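Minutes of the Bonditz Street Residents' Association, held in the back room of the reading rooms on July 25, 2019

The meeting opened a little later than planned, as the key to the side door was sticking again and several of us had gone round to the front and were waiting there quite happily in the sunshine. Everyone was made welcome, with a particular hello to the new neighbours from the Lonier Court end, who we hope will come again (and bring the shortbread again too!). Apologies had come in from the two households at the top of the hill, both away.

**1. Minutes of the last meeting**

Read and agreed, with one correction. The bench outside the chemist was said to have been repainted in green. It was repainted in blue, and the person who painted it would like that on record.

**2. Matters arising**

The street lamp by the steps has been mended. The council sent a very civil letter about it, which was passed round. The loose paving slab further down has not been mended, and the secretary will write again, enclosing the first letter, the second letter and the reply to the second letter.

The hedge at the corner of Chiriac Lane was discussed at some length. Drivers coming out of the lane still can't see to the left until they are halfway into the road. The owner has offered to cut it once the birds have finished nesting, and the meeting thought this kind and sensible. It was agreed to leave it until the autumn and to put up a small notice asking people to take the corner slowly.

**3. Money**

The balance stands at £852, which is better than we had feared after the winter. Income since February was £167, nearly all of it from the plant sale, and thanks were given to everybody who grew, carried, watered or bought. The one large bill was £64 for the insurance. A question was asked about whether we might get this cheaper elsewhere, and the answer was that we tried last year and it came out dearer, with a longer form.

There was some talk of opening a second account for the street party. On the whole people felt one account was quite enough to keep straight, and the idea was dropped with good humour on all sides.

**4. Street party**

The road closure has been granted for the afternoon, from the post box down to Bestance House. Residents at numbers above the post box are asked not to feel left out, as the closure stops there only on account of the bus, and the tables will be as near to them as we can manage.

Tables and benches can be borrowed from the school, provided they go back clean and in the same stacks. We have 40 chairs promised and would like more. Folding garden chairs are very welcome, and a bit of tape with your door number on the underneath will save the muddle we had last time, when one poor chair spent the whole winter in the wrong shed.

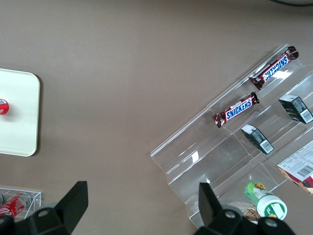
Cakes and savouries took up the greater part of the evening, as they generally do. It was felt that last year's long table looked lovely at the start and rather sad by four o'clock, with the small things at the back hidden behind the large things at the front. A clear stepped rack, set at a slant to the table so that people can reach it from more than one side, was warmly favoured for the little cakes, with plain white trays for the sandwiches. Anybody bringing food with nuts in it is asked to write a label, and the same goes for anything very hot. The pickle maker took this in the spirit it was meant.

Music was left over from last time. The brass players from the chapel are willing to play for an hour if they can be in the shade and have a cup of tea halfway through. Both were promised. A suggestion of a loudspeaker afterwards was put to the vote and carried, on the understanding that it is turned down at six and faces away from the flats.

If it rains we shall move into the reading rooms, as before, and the games will be held in the passage.

**5. Planters**

The planters by the steps want water in this heat, and the rota has a gap in the second half of next month. Two households offered on the spot, which was lovely. The watering can is kept behind the door, and would whoever borrowed the rose for it please bring it back. The lavender has done well, the geraniums less so, and there was a feeling that we might try something hardier in the shady one next year.

**6. Any other business**

A grey and white cat has been getting into the parcel cupboard at Lonier Court. Please look before closing the door.

The lending shelf is full again. Jigsaws are fine if all the pieces are there, but please no more encyclopaedias.

Next meeting to be fixed after the party, once we know who is still speaking to whom over the tug of war. The meeting closed with thanks for the tea, and the side door was locked at the second attempt.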